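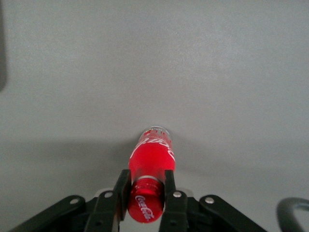
Deposit return at the Brindance shops

fokwood_lee
Has anyone used the new bottle machine at the Brindance in Stostholm? I took back 47 plastic bottles in June and it gave me a slip for 17 of them. Staff said the rest were "not registered".

tarnside
Were they crushed? It needs to read the barcode, so leave them full shape with the label on.

fokwood_lee
None crushed. Most still had their caps on too.

Malý
Caps on is fine. It's the labels. If you rinse them in hot water the label goes wavy and the scanner gives up. Cold water only.

greyhen
Don't agree with that. I rinse mine hot and never lose more than one or two. More likely they were bought before the scheme started, in which case you paid no deposit and there's nothing to claim.

Malý
Could be both. I had 92 go through last time and the only ones it spat out had bad labels - same shop, same machine.

tarnside
Old stock is still on sale in the corner shop at Fokwood, so check for the deposit mark before you pay.

fokwood_lee
Just looked and a fair few have no mark. That's most of it, then. I'll try the others again with cold water.

Last edited July 15, 2025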